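Can You Believe Your Eyes? A Sceptic's Guide to Coloured Glass

People say a lot of things about glass. Some of them are true. Some are half true, and a few have been repeated so often that everyone has stopped checking.

You are going to check. To do that you will need a coloured plate or a coloured sweet wrapper, a piece of squared paper, and a bit of stubbornness. If a grown-up tells you something about glass, ask them how they know. Ask politely, but do ask. The same goes for everything on this page.

Claim one: coloured glass paints the light

Hold a yellow sweet wrapper up to the window and the window turns yellow. It looks as if the wrapper has added something, a bit like squirting orange squash into a glass of water.

That is how most people would explain it. I don't think it stands up very well.

Daylight looks white, or like no colour at all, but it is a mixture. You have seen it come apart in a rainbow. Red, orange, yellow, green, blue and violet are all in there together, and your eyes normally add them up and call the result white.

Yellow glass stops some of that mixture. It soaks up most of the blue and lets the reds, yellows and greens carry on. What gets through to your eye is what's left, and the leftovers look yellow. So the glass has taken something away.

How could you tell the difference between adding and taking away? Try stacking. If each wrapper added light, two wrappers ought to look brighter than one. Put a second yellow wrapper over the first and look at the window again. Is it brighter or darker?

Now put a green one on top of the yellow. Then add a red, if you have it. By the time you have three or four in the pile, very little light is left to see by. That's hard to explain if wrappers add light. It's easy to explain if every one of them takes a share.

Claim two: you can see straight through it

"See-through" is a slippery word. People use it for window glass, bathroom glass, jelly and tracing paper, and those four don't behave in the same way at all.

Scientists use three words instead. Transparent means light comes through tidily, so you can see a clear picture of what's on the other side. Translucent means light comes through but gets jumbled, so you see a glow or a blur. Opaque means the light doesn't come through. A wooden door is opaque. So is a potato.

It sounds neat, three boxes with a label on each. Real objects are not so well behaved. A glass of water with one drop of milk in it is nearly transparent. Put in another drop, and another, and at some point you will call it translucent. Which drop did it? Try it and see whether you and a friend pick the same one. I doubt you will, and neither of you will be wrong.

Ridged glass is awkward as well. The glass itself may be clear, but the bumps bend the light in different directions, so a straight line underneath can come out wobbly, or broken into pieces. Bathroom windows often use this trick. The glass lets in plenty of light and spoils the picture.

Claim three: expensive glass is clearer

I have heard this one from people trying to sell me glass. There used to be a shop in Cledlow with a Lultance bowl in the window on a little stand, and a card beside it saying the glass was "pure as air". It was a nice bowl. It was also faintly green round the rim, and I have never seen green air.

Plenty of ordinary glass has a slight green tint, which comes from tiny amounts of iron in the sand it was made from. You can't usually see it if you look through the flat of a window pane, where the glass is thin. Look at a sheet of glass from the edge, though, and the light has a much longer journey through it. All that extra glass has time to take its share. (Look, don't touch. The edge of a sheet of glass can cut you, and that is one claim you should not test.)

Glass can be made with less iron, and that does cost more. So there's a grain of truth in the salesperson's version. But a price label can't tell you how much iron is in a bowl. Looking will tell you more.

How do you get glass that is coloured on purpose? Glassmakers mix small amounts of other substances into it while it is melted. Iron and chromium can both make greens. Cobalt makes a strong blue, and you need surprisingly little. There are several ways of making amber and yellow. The colour is usually all the way through, like the colour in a boiled sweet, though some glass only has a thin coloured coat on the outside. If a coloured plate has a chip in it, an adult can look closely at the chip and tell you which kind it is.

Claim four: the pattern underneath doesn't change

Well, does it?

Most tests with coloured glass go wrong because people put the glass on a plain white table. All they learn is that it looks yellow, and they knew that already. Put it on something with lines and there is a lot more to look at. You know what a square is supposed to look like, so you'll notice if it starts misbehaving. Squared paper from a maths book is fine, and a checked tablecloth is even better. 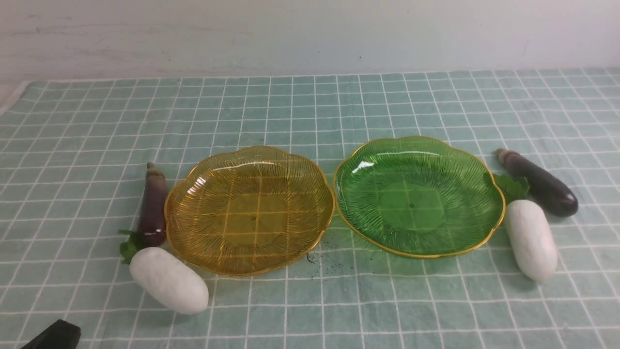
Doesn't the print on the cloth change too, then, asked Seo, if the lines look different under the plate? It's a fair question and I had to think about it. The lines have not changed at all. Lift the plate and they are the colour they were before. What changed is the light that left them, and that light is the only news your eye ever gets.

Follow the journey. Light from the window or the lamp goes down through the yellow glass and loses most of its blue. It hits a white line and bounces. Then it has to come back up through the glass to reach you, and it gets filtered a second time. White things send back almost every colour they are given, but they can't send back blue that never arrived. So white lines look golden through amber glass.

Green glass gives you a different answer from the same white line, and again the line hasn't done anything.

You might notice a bright white patch on shiny coloured glass as well. Shouldn't that be coloured too, if the glass is? It shouldn't. That light never went in. It bounced straight off the top surface, so nothing was taken out of it. Move your head and the patch slides about. The colour of the glass stays where it is.

Claim five: a purple thing is always purple

An aubergine is a good vegetable to be suspicious of. Everyone says it is purple. Look at a really dark one and decide for yourself, because to me they are often much closer to black, and the purple only shows up where the skin is thinner or the light is strong. Toy ones come in all sorts of purples too, from plum to nearly black.

Very dark things take in most of the light that falls on them and give little back. If you look at one through yellow or green glass, there is even less left for you to see, and the purple may vanish completely. A chalky white vegetable will take on the colour of the glass instead. Toy vegetables are handy here, as they don't roll under the sofa and go mouldy.

Do it yourself, and don't take my word for it

You need one coloured plate or a few clear coloured wrappers, squared paper, something white, something very dark, and a pencil. If your plate is glass, ask before you borrow it and keep it flat on the table.

Before you look, write down what you expect. This matters more than it sounds. If you don't write it down, your brain will quietly change its mind afterwards and tell you it knew all along. Mine does it constantly.

Put the plate on the squared paper. Look at the lines through the middle of the plate, and then through the curved sides. Do they stay straight? Do they stay the same colour all over? Thicker glass should look deeper in colour, if what I said about the window pane is right. Check whether it is.

Next look at the white thing and the dark thing through a wrapper, one at a time. Write down the colour you see, and try not to write the colour you know.

Then do it all again in the evening under a lamp. I tried mine on a grey morning in February and again that night, and got two answers for the same green plate. Many lamps have more yellow in their light than the sky does, so the glass had a different mixture to start with.

If your results don't match mine, you may have made a mistake. I may have made one. Or your glass may be different from my glass, and that's worth finding out. Swap plates with someone and see if the result follows the plate or follows the person.

One thing I still can't settle

There is a brown-yellow Bramer jar on my shelf. In the day I would swear it is amber. At night I would swear it is orange. My family is split over which colour it really is, and I have started to wonder if "really" means anything in that question. The glass is the same glass. The light is not the same light. Perhaps a jar needs some light before it can have a colour at all.

Put a coloured wrapper in a drawer tonight, shut the drawer, and have a think about what colour it is in there.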